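Testing a table-clearing policy on one fixed layout: procedure
Weso robotics methods pages
Last revised 2025-06-23

The procedure sets out how to compare two training runs of the Vokari policy on bowls, plates and cups. It assumes that the arm is already calibrated and that the reader has access to the Nakard logging tool. It covers evaluation only; the collection of training data is dealt with on a separate page. 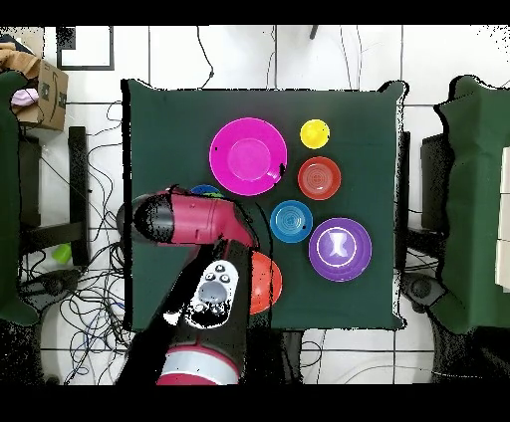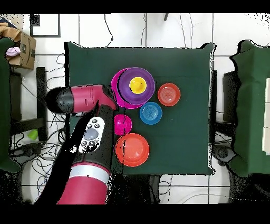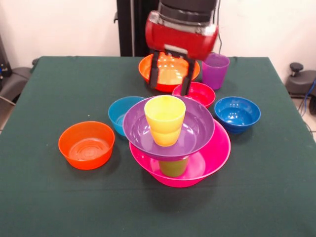

Tableware on the green cloth, with the arm over the table.

1. Prepare the table

Cover the table fully with the green cloth and smooth the middle. Wrinkles at the corners may be left. Set out the bowls, plates and cups by following the layout sheet. Each sheet gives a starting position for every item and names the items that begin inside or on top of another.

Stacked starts must be built by hand, from the bottom up. A tilted bowl is acceptable provided that it stays in place when released.

2. Check the views

Open the overhead and side views in Nakard. The whole tabletop must be visible in the overhead view before the arm moves in. Once it does, the arm will hide part of the left half, and items placed there should be confirmed in the side view.

Dark speckles along the edge of the table in the overhead view are missing depth values. They do not affect the trial unless they cover an item.

3. Run the trials

Run 52 trials with the first policy and 54 with the second. The first two trials of the second set are used to confirm that the layout has been restored, and are left out of the comparison.

Each trial stops at 1000 control steps. Do not touch the cloth or the items while the arm is active. If an item leaves the table, press stop, mark the trial as a failure and reset the full layout.

4. Score the result

A trial is scored on three points: whether the named item was grasped, whether it was released in or on the target, and whether any other item was knocked over. Use the Oprea scoring form and complete it before resetting the table. Scores entered later from the recordings must be marked as such.

A grasp counts only if both fingers hold the rim or wall of the item and it is lifted clear of the cloth. Pushing an item into position does not count.

5. Report

State the success rate for flat starts and stacked starts separately. A single combined figure hides the difference between them, and in our October runs most failures came from stacked starts. Attach the layout sheets and the trial logs to the report, and record the gripper opening used.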